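How to Set Up a Drinks Shelf in a Small Kitchen

A small kitchen fills up fast, and drinks are usually the first thing to end up on the floor or on top of the fridge. Giving them a shelf of their own frees up a cabinet and makes it easier to see what you're running out of.

What you need

A small metal-framed shelf, a tape measure, a level, a damp cloth, felt pads and a few bits of folded card for shimming. If the shelf came flat, you'll also need whatever hex key was in the box.

Pick the spot first

Measure the counter before you buy. Ours gave us 373 mm between the toaster and the wall, and the first shelf we ordered from Kodstead was too wide by a finger. Check the height under your wall cabinets too, and leave enough room to lift a can straight up and out. Stay away from the stove and from any window that gets afternoon sun. In August our old spot by the window was warm to the touch by four o'clock.

Level the frame

Put the frame together loosely, stand it where it will live, and only then tighten the bolts. If you tighten them on the floor and move the shelf later, it will often rock. Lay the level along the board, then across it. Slip card under the low foot until the bubble centers, and swap the card for felt pads once you know the thickness.
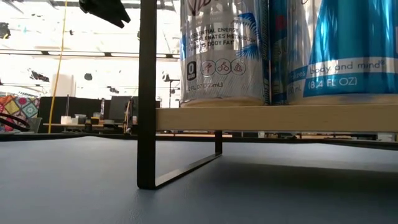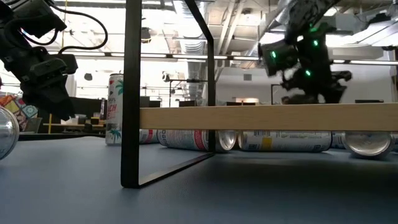
Load it

Start with the heavy things at the ends, close to the uprights, and work toward the middle. Cans can stand two deep. Glass bottles should go at the back — they tip more easily when someone reaches past them. Check the weight limit on the sheet that came with the shelf, and count full bottles when you add it up.

Put new cans behind the old ones. A strip of masking tape on the edge of the board with the month written on it works well enough if you buy in bulk.

Use the space underneath

Measure the gap before you buy a tray for it. The Furico tray we wanted was 322 mm long and fit with a little to spare, but the next size up would have stuck out past the counter. Flat things do best under there: coasters, napkins, a bottle opener.

Cleaning

Wipe the metal with a damp cloth and dry it right away, mainly at the feet where water collects. Bare wood needs a thin coat of food-safe oil once or twice a year. Take everything off, rub the oil in along the grain, leave it for 20 minutes and wipe off what hasn't soaked in. Let it sit overnight before you put the drinks back. Check the bolts while the shelf is empty.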